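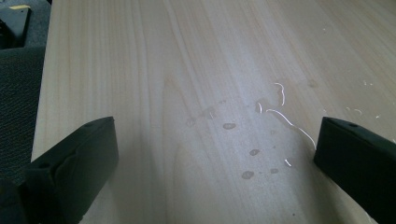

How often should I test the smoke alarms in a rental unit? Once a month with the button, and again every time you change a battery or a tenant.

Property Care > Checklists > Walk-through, Durkeck Street units

Search checklists Go

Last updated: October

I do this walk-through on a Sunday, usually with a coffee going cold on somebody's windowsill. My comments are from the last round, so skip them if you only want the list!

Smoke alarms, every floor: OK. The upstairs hall one in unit 9 chirped at me the whole visit. New battery, chirp gone.

Carbon monoxide alarm near bedrooms: OK. Check the date on the back (I always forget and have to climb up again).

Dryer vent: NEEDS WORK. I pulled out enough grey fluff to stuff a cushion. Kolbrún Ragnarsson is bringing her long brush.

Kitchen extinguisher: OK, needle in the green. It was behind the recycling, so I've moved it to the hook by the door.

Stair railing: wobbly at the bottom post. Oluf Gunnlaugsson tightened it in spring and it's loose again, so I think the post itself has had it. Quote from Trindosus was 95 dollars plus the colour match.

Balcony door lock: OK, stiff. Bit of graphite.

Space heaters: one found, plugged into a power bar. Straight into the wall please, folks, and a metre clear of the curtains.

Outside light, back steps: burnt out. Still waiting on the bulb.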